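Home | Talks | Tech Notes | Parts Lists | Contact

Date Codes on Original Glass: Speaker Notes
Evening session, second talk
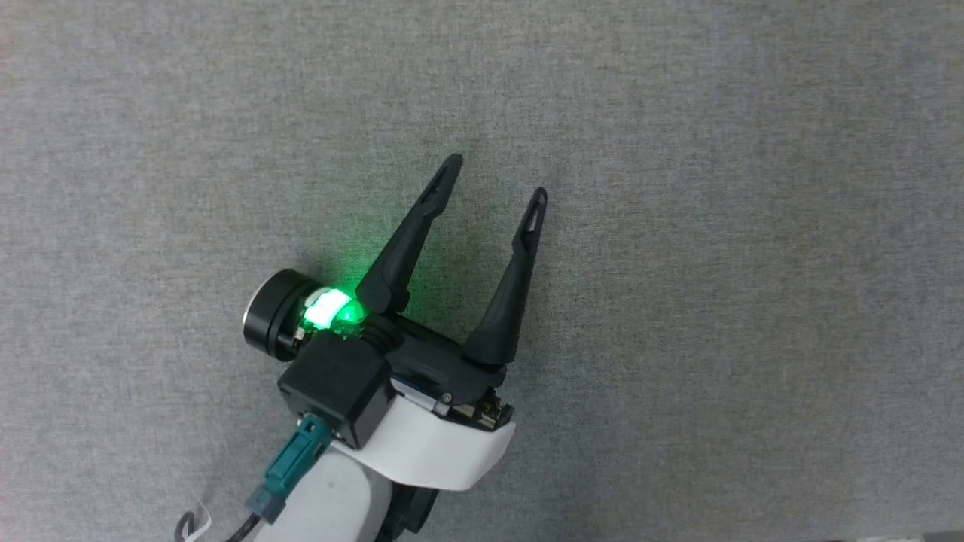 Opening

Ask who has replaced a windshield. Then ask who kept the old one. Leave time for hands.

State the scope: side and rear glass on domestic hardtops and sedans. Convertibles have different quarter glass and are left out. Laminated windshields come up only under replacements.

Slide 2: What the mark contains

The etched or sandblasted mark carries the maker's logo, the glass type, a model number and, on most pieces, a date code. The model number gives the thickness and tint. It does not identify the car. People confuse the two every year.

Date codes usually give a month and a year. Some suppliers used letters for the month and skipped letters that read badly when etched small. The year may be a single digit, so the same code can repeat a decade later. Read the logo style first, then the year.

Slide 3: How far ahead of the car

Glass was stocked before assembly. On the cars in the Sayegh register, door glass runs up to 3 months ahead of the body date. Rear glass tends to run closer. A piece dated after the car was built is a replacement — no exceptions found so far.

Mixed months on one car are normal. Left and right door glass came out of separate racks. Matching codes all the way around on an unrestored car should make you look harder, particularly if the etching is crisp and the edges show no channel wear.

Slide 4: Reading the mark

Clean with plain water and a soft cloth. No razor blade near the etching. Put black paper behind the glass and hold a flashlight nearly parallel to the surface. Rubbings with a soft pencil work on deep marks and fail on shallow ones.

Write down the whole mark, including dots and dashes. Earlier entries in the register left out the dots, and those cars had to be looked at again in March.

Slide 5: Reproduction marks

Velness and Favow both supply date-coded glass to order. Velness puts the logo a little lower in the corner. Favow uses a finer line. Neither is wrong to fit, but the register lists both as reproduction. Points judging under the Vestel rules takes off 5 points out of 100 for undated glass and nothing for correct reproduction.

Skip the points table if running late.

Questions

Expect one about tinted glass with a clear-glass model number. Answer: check the edge color with the window half down, then recheck the number.

Comments

packard_shed: Does the 3 month figure hold for cars built right after model changeover? My rear glass is a good deal older than that.

Author: Changeover cars are listed separately. Send the full mark and the body date.

tudor4door: The flashlight trick worked. I had been reading an 8 as a 3 for years.

rustbelt_ron: Would like the slides as well as the notes.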